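Subject: Re: [touchline] Hrubý's new deal at Stolley
From: Afroza Debnath
Date: December 8, 2023

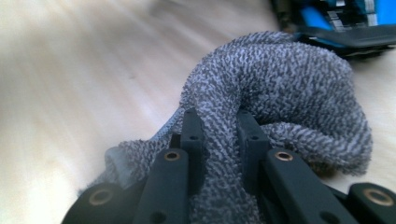
Vratislav Hrubý wrote:
> I have it from two people at the club that the board has put a new
> contract in front of Colletti, 60 months, with a release clause that
> only kicks in if Stolley go down. The Aguirre interest is real and
> they want it signed before the window opens. I know we lost to Nirnik
> but you don't throw away a manager with his record over one bad run.

Two people at the club, Vratislav. Were they by any chance the same two who told you in August that the new left back was fit?

(And before anyone else writes to me off list, yes, I know the subject line has Vratislav's name in it and not the manager's. I'm replying to what I was sent.)

I don't doubt somebody told you this. I'd like to know who gains from you passing it on. If Aguirre wanted him they could have had him last summer, when he was out of contract for 12 days and the phone didn't ring. Now we're five games without a win and suddenly there's a rival bid and a deal that must be signed in a hurry. That smells of an agent to me.

As for his record, 66 points last season was very good and I said so at the time. But look at who scored the goals and then look at where those two are playing now. Take them out and we're a side that sits deep, hopes for a corner and brings on a third centre half when we're one up. We did it at Nirnik with half an hour left and got what we deserved. The gate for the cup replay was 1367, in a ground that used to be full for those.

I wouldn't sack him. I'd let the contract run down to the spring and talk then, like any other employer would. Five years is a long time to be paying off a man if it goes wrong, and we're still paying the last one - unless your two people say that's been settled as well?

Does anybody have the actual wording of the release clause? I'd want to see that before I believed any of the rest.

Afroza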